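Furniture Care and Surfaces, Unit 2: Reading a Wooden Tabletop

These notes go with the bench session in Room 115. Bring them with you, along with the Haworth workbook and a soft cloth. The reading for this unit is the chapter on clear finishes.

Before you clean or repair a table you need to know what you are looking at. Most mistakes in this trade come from starting too early. A student sees a mark, reaches for the abrasive pad, and then has a dull patch to fix as well as the mark.

Grain first. Long lines running the same way are the easy part. They tell you which direction to wipe and, if it comes to that, which direction to sand. Ovals and swirls are harder. On a flat-sawn board they come from the way the saw passes through the growth rings, and they are part of the wood. Do not try to even them out. Where tight lines and loose swirls meet on one top, follow the long lines and work lightly over the swirls.

Next, the finish. Get down low and look across the top toward a window or lamp. A glossy finish throws back bright areas that hide the grain, and pale wood makes this worse. Move your head until the bright area slides off the part you want to check. Do this from at least two sides. Color judged under glare is nearly always judged too light.

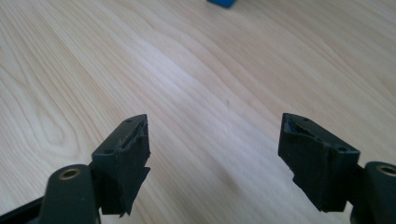 Fig. 1. Pale tabletop with a slight gloss. Note the direction of the grain and the small dark speck near the middle.

A single dark speck can be several things: dirt sitting on the finish, a spot of ink, a chip that has filled with grime, or a mark in the wood itself. You cannot tell by eye alone. Use this order and stop as soon as you have an answer.

Run a clean fingertip over it. A raised speck is on the finish.
Wipe with a dry cloth, along the grain.
Wipe with a barely damp cloth, then dry the spot at once.
Try one drop of Prirkel on the cloth – never on the table – and wait 17 seconds before wiping.
If the speck is still there, write it down and leave it.

Hadance paste may be used on the practice boards only. It leaves a film on glossy tops that takes a long time to remove.

Record each mark on the Workon sheet with its distance from the two nearest edges. Give the grain direction as an arrow. Under "finish," write matte, satin or gloss, and add a note if one side looks warmer in color than the other. Check that side again from a different position before you call it a stain.

Sheets are due at the start of the next session. Boards go back in the rack, face to face, with paper between them.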